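The case for the small cake

Most birthday cakes are too big. I have thought this for years, usually while wrapping half of one in foil for someone who didn't want to take it home. A small cake on a plate, with a card and a bit of fruit, does the same job and gets eaten.

I started keeping a note of it last November, when our office at Fortin had four birthdays close together. The first cake cost £58 and was meant for 25 people. Nine of us turned up. What was left went into the fridge in its box, and it stayed there until Szymon Sobczak needed the shelf. The second and third went much the same way.

For the fourth birthday Florence Bélanger brought in a little pink one with white swirls round the side and a strawberry on top. It had two candles, though the birthday in question was a fifty-eighth. It didn't matter a bit.
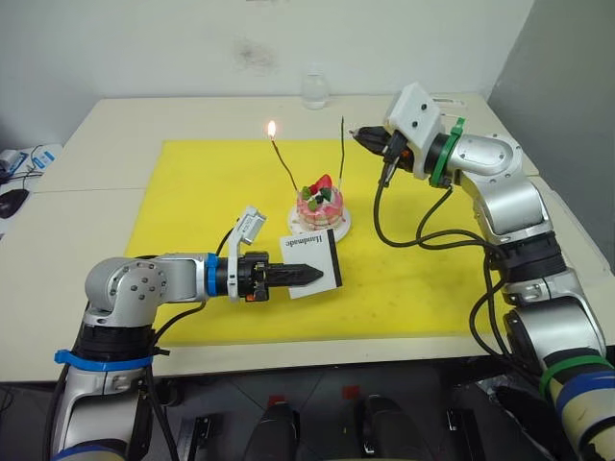
How many candles does a cake need?

One is enough. More than that is a matter of taste and of how much room there is on top, and past a certain age it also becomes a matter of wax in the icing.

I have heard the arguments against. Ghislain Kennedy, who read a draft of this, says a big cake is a sign of generosity and a small one looks as if you forgot until the morning. I understand that. I grew up in a house where the cake took up the middle of the table and was still there four days later. But I think people remember being given something more than they remember the size of it, and a small cake leaves you time and money for the rest. A label that says "Handmade" also goes a long way. I notice that guests slow down when they see one. They ask what is in it.

The other complaint is the mess, and I won't pretend there is less of it. Strawberries stain whatever they touch. The red gets on cups and spoons and on any cloth you were fond of. My answer is to use plain white cups and to cover the table in something you don't mind scrubbing. I use a yellow mat. It shows every mark, so I know where to wipe.

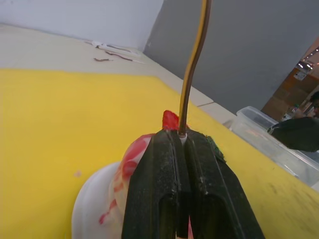
The Rimano Review, Issue 25, page 2

Fruit deserves a better place at these events than it usually gets. On a shop cake it is decoration, glazed until it tastes of the glaze. Put a few strawberries and blueberries on a plate by themselves and they go quickly, mostly to people who said they didn't want anything sweet. Réjean Gauthier told me he would happily do without the cake if the strawberries were good. I wouldn't go that far, but I would rather have a small cake and decent fruit than a large cake and none.

Then there is the envelope. Somebody always hands it over at the wrong moment, when the person has a fork in one hand and a plate in the other. I think it should come before the cutting, while everyone is still looking. A card opened after the cake is read quickly and put down on something sticky. I like coloured envelopes too, pale ones that take a pen well. White ones get mistaken for post.

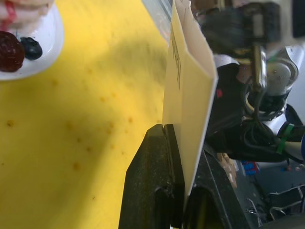
What it costs

I added up last year's receipts for birthdays at work, and the total was £191. That includes cakes, cards, candles and a knife to replace the one that went missing. I am sure we ate less than half of the cake. If we had bought or made small ones each time, we could have had proper fruit and still had money over for tea that people like.

Kirsten Beaulieu runs the collection now and has agreed to try it until the summer. She has asked that anyone who wants a big cake should say so, and they will get one. That seems fair to me. My own birthday is in the spring, and I have asked for a small one with a strawberry on it.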